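Section 5: Loading your plate rack

Now for the fun part! Your Bradura wire rack is put together and standing level, so it's time to fill it. A set of mixed colours looks lovely stored upright, and you'll wonder why you ever kept plates in a heap at the back of a cupboard.

Before you start

Clear a flat stretch of worktop, with room beside the rack to lay a plate down. Wipe the surface and dry it well — wire feet slide on a wet top. Wash and dry the plates too.

1. Stand the rack with its legs fully splayed and press gently on each side. If it rocks, go back to Section 4 and check the feet.

2. Sort your plates by size. Round plates with a shallow well and a raised rim sit best. Deep bowls belong in the Lashari bowl stand.

3. Take the first plate by its rim and lower it in on edge. Let the wire take the weight before you let go.

4. Add the next plate the same way, keeping it tilted as you bring it across so the rim clears its neighbour.

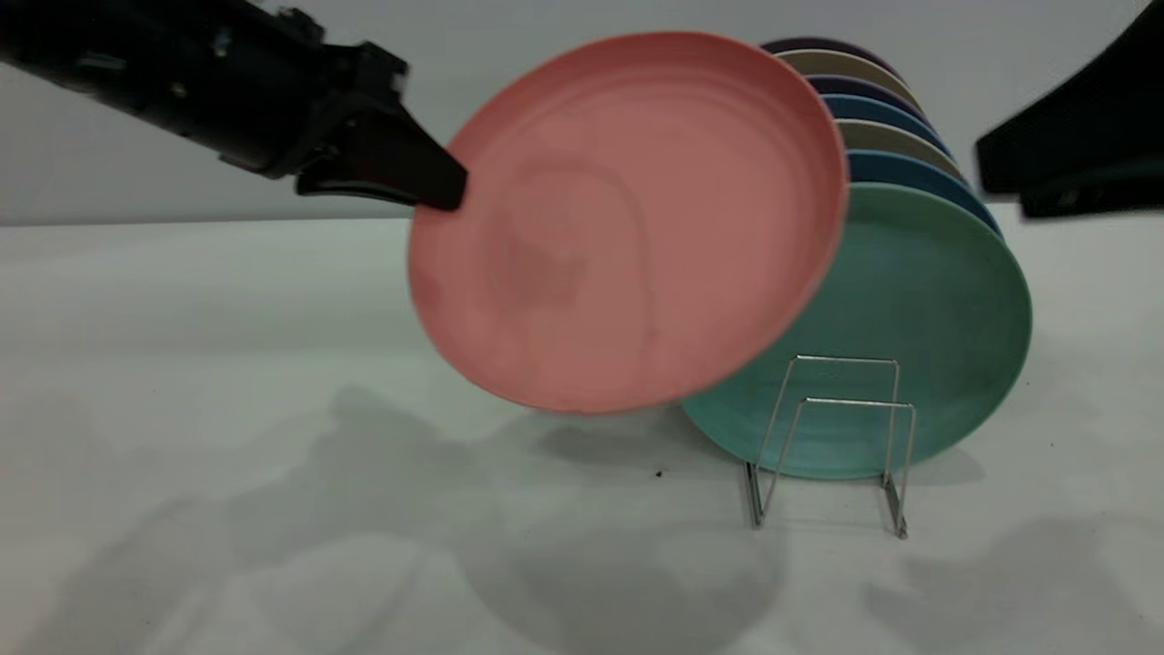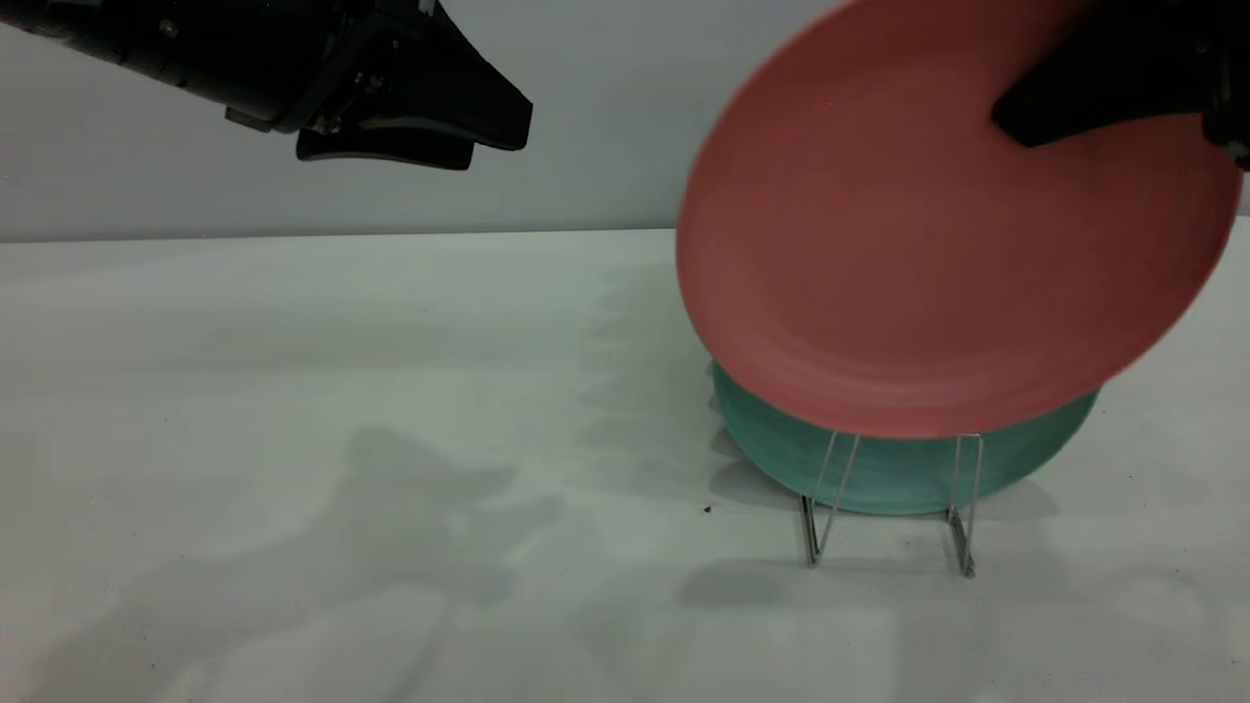 Salmon-pink and teal plates, with the wire rack.

5. Carry on one plate at a time. It's tempting to pick up two together, but glazed rims chip easily when they knock.

6. Step back and have a look at your colours! Teal next to blue is a favourite of ours, and a warm tan or pink lifts a row of darker plates beautifully. Swap them about until you're happy.

CAUTION: Do not load plates heavier than 900 g each. Keep the rack at least 16 cm from the edge of the worktop.

CAUTION: Never move the rack while it's loaded. Take the plates out first, starting with the one at the front.

Note: If you bought the Plikia dinner set, the side plates are too small for this rack and will slip between the wires. Use the narrow insert (sold separately) or store them flat.

Note: Rub the wire over with a soft dry cloth now and then. Scouring pads leave scratches, and water marks come off perfectly well with a drop of vinegar.

To unload, hold the rim at the top with one hand, steady the next plate with the other, and lift straight up. Spare feet are listed in Section 7.

© Skivusby Homeware | Contact us | Back to top
Guide updated 3/17/26
5 comments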